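Good practice for hand-held grippers: can we agree on a house rule sheet before the next round?
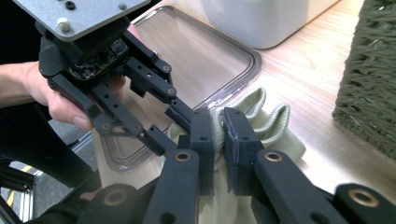 Nikorcombe, September

ridgetop_mags wrote:

Hello all, and sorry in advance for the length, you know what I'm like once the kettle's on. I've been asked to turn our loose habits for the hand-held gripper work into a proper one-page sheet, something a new person can read at the bench and follow without ringing me at tea time. We're doing soft goods at the moment, mostly knits, and soft goods are where all our differences show up. We've got 259 demonstrations in the Lirham folder and when I went back through them I could tell who had done which ones just from how they held the thing!

So, my draft, and please be kind:

1. Hold the body from below, fingers well clear of the linkage arms. The parallel arms close up on each other as the jaws move and they will nip you.
2. Pinch the cloth by a fold. A single layer slides out and you end up chasing it.
3. Check the finger pads before you begin. Any fraying or scuffing on the inner edge goes in the log.
4. Only the things for the task on the table, plus the tray.
5. Feet and chair stay on your side of the yellow tape.
6. Stop after 27 demonstrations and have a stretch.

What have I missed, and what's silly?

tin_wombat wrote:

Lovely to see this written down, Mags. I've got a bone to pick with number 1 though. Look at the thumb in your photo, it's tucked right under a black arm. I hold mine exactly the same way and so does half the room, so if the rule says "well clear" then we're all breaking it from the first morning, and a rule everybody breaks teaches people to ignore the sheet. I'd sooner we said where the thumb is allowed to go.

ridgetop_mags wrote:

Fair cop. I'd looked at that photo a dozen times and only ever saw the sage knit. What wording would you use?

tin_wombat wrote:

Something like "thumb on the body, never in the space the arms move through." Plain enough for anyone. And maybe a dab of paint on the housing to show the spot.

Bach_flats wrote:

I'm going to be the grump and disagree with both of you. The thumb where it is gives you a steadier wrist, and a steady wrist is what makes a demonstration worth keeping. I learned on the Trasosar course and we were let hold it however we liked so long as the jaw speed was kept low. If you force everybody into one grip you'll get tired, wobbly recordings by mid-morning. Limit the speed and let people's hands be.

Also, while I'm up on my soapbox, the exposed circuit board at the front of the body worries me far more than thumbs. Bare fingers, a bit of static off a woolly jumper, and you've lost a unit. I'd put a cover on it before I wrote a single line about grip.

ridgetop_mags wrote:

Oh, the board! Yes. I've been meaning to raise that since winter. Adding it as a new number 1, "no fingers on the front of the body where the board shows," until we can get covers organised. On speed, I take the point, but slow jaws still pinch, and my thumbnail can tell you all about it.

parsnip_and_pearl wrote:

Hi everyone, newish here, I mostly do the sorting and labelling end so forgive me if this is obvious. Could number 4 be a bit firmer? From my chair the trouble is never the cloth in the jaws, it's everything else. There's a white box behind the tray in that photo and a shaggy green textile over at the right, and if neither one belongs to the task I have to write a note for each. I don't mind clutter if it's meant! I just want it listed on the task card so I know.

Second thing, the tray. It's clear plastic, so the wood grain shows straight through and I find the rim hard to pick out when cloth is lying over it. Would a coloured tray be terribly dear?

Bach_flats wrote:

Please don't swap the tray. Clear trays exist in people's kitchens and we want the hard ones too. Do a batch of each, I'd say 100 and 100, and label them.

parsnip_and_pearl wrote:

Happy with that, as long as the colour goes on the card.

tin_wombat wrote:

Agree on listing the clutter. On number 3, who decides when a pad is too far gone? The right-hand one has little fibres showing along the inner edge. I'd keep using it myself, but I know people who'd have it in the bin by lunch.

ridgetop_mags wrote:

I'd keep using it too, with a note. How about this: log any wear when you see it, and change both pads together once a test cloth slips 2 times running. Always as a pair, so the jaws still meet evenly. I'd also like the bolts and screws on the mounting plate checked by hand at the start of each session, it takes no time at all and a plate that works loose spoils everything you record on it.

Bach_flats wrote:

Good. I can live with all of that except the thumb.

ridgetop_mags wrote:

Then the thumb goes in as tin_wombat wrote it, with your objection in brackets underneath, and we'll look at it again after the towels. Revised sheet will be pinned up by the kettle. Parsnip, could you send me your task card layout when you get a minute?

parsnip_and_pearl wrote:

Sent! It's the version with the extra box for clutter, ignore the older one.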